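Week 6 notes: Surfaces and light (reading a finish)
Interiors and Materials, Praston evening course

These are my notes tidied up a bit. Bring them Thursday, we will be marking up the sample sheet together.

Recap from last time
Colour first, then finish. Same paint in matt and in gloss will look like two colours to most clients. Don't argue with them, show them.

Gloss level
Measured by bouncing light off at a fixed angle and seeing how much comes back the same way. Standard angle is 60 degrees. Very shiny stuff you go steeper, very flat stuff you go shallower. Write the angle down next to the reading every time. A number with no angle is useless, I will hand it back.

Words people use: matt, eggshell, satin, semi-gloss, gloss. No fixed borders between them. One maker's eggshell is another maker's satin. The Holtard card and the Jerkero card in the sample drawer are both labelled satin, put them side by side and you'll see the problem.

Two kinds of reflection
Mirror-like: light comes in and leaves at the matching angle. You get highlights, window shapes, lamp shapes.
Scattered: light leaves in all directions. Surface looks the same from wherever you stand, more or less.
Nearly everything real is a mix of the two. Even a flat matt wall will pick up some sheen if you look along it with your cheek near the plaster. Try it at home on a long corridor wall. You will find every roller mark. 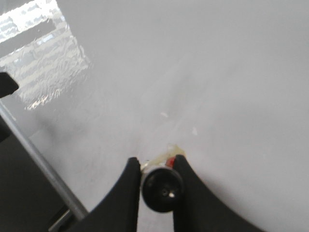
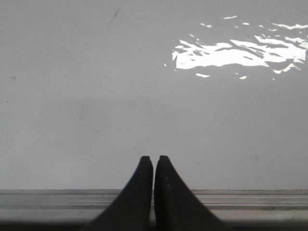
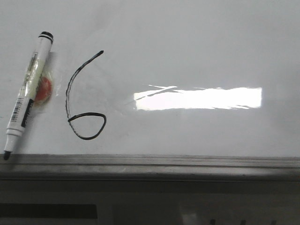 Window glare on a pale surface in the first one; glossy whiteboard with a 6 in black marker in the last.

Glare
Comes from mirror-like reflection landing in someone's eye. So three things to play with: where the light is, where the person is, how shiny the surface is. Usually you can only change one of them. In an office it's the desk finish, becuase the window is where it is and so is the person.

Low sun is the worst. Morning on east rooms, late afternoon on west. Visit at the bad time, not at noon when everybody is free. Take a scrap of the finish with you, hold it at desk height, move your head about.

Ripple: if the reflected shape is wavy the surface isn't truly flat, or the glass it came through isn't. Long straight edges are good for testing this. Hold a ruler or a strip light over the panel and look at the reflection of the edge, not the panel. Old joiners' trick, still the fastest.

Cleaning and wear
Matt hides dents, shows grease. Gloss hides grease (wipes off), shows dents. Rubbing a matt wall over and over polishes it, so you get shiny patches round light switches. That patch can't be cleaned off, it needs repainting, and repainting just the patch usually shows too. Go corner to corner.

Writing surfaces: need to be sealed enough that ink stays on top. Once the coating is scratched the ink gets into it and ghosts. Dry cloth first, then the cleaner. No scouring pads, ever.

The Mosoti corridor
Case study from the reader, pages at the back. Long corridor, 90 cm wide at the narrow end, window at the far end only. Full gloss on both walls was asked for "to bring the light down". It did bring the light down. Also every bump in the plaster. They ended up with satin to handrail height and matt above it, and the complaints more or less stopped. Note the floor was never changed and the floor was half the glare. Think about why they left it (cost, slip rating, who was paying).

Sample boards, reminder
Minimum 8 samples, same size, edges cut clean. Label on the back not the front. Two coats, let them dry properly, overnight if you can. Photograph each one twice, once facing the window and once side on. Same spot both times please, last group moved theirs round and nothing could be compaired.

Written part is 700 words max. I stop reading at the limit.

Questions to think over
Would you put a gloss ceiling in a kitchen? In a bedroom?
What does a dark gloss door do to a small hall?
Find one surface where you live that has been polished by hands.

Next week textiles, bring something woven you don't mind cutting up.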